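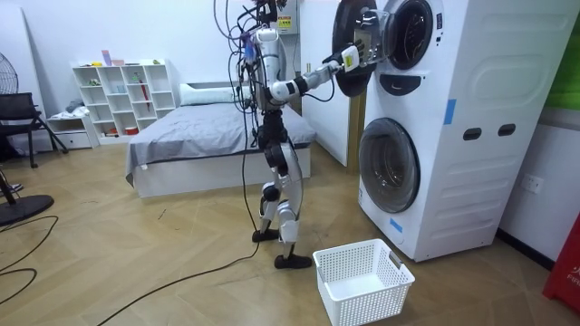

Hand against the open door of the upper machine, stacked washer-dryer.

The Havia restoration shop at Sikmont opens its doors each March. Entry is by timed slot, and ours was 10 a.m. The body bay held a Cerno coupe on a rotisserie, stripped to bare metal, with new sills tacked in place. Shop labor on that shell stands at 900 hours.

Next door, the engine room runs one dynamometer. A rebuilt Kong straight-six made 254 horsepower on the morning pull – oil temperature was held steady throughout. Parts storage is upstairs and was closed to visitors.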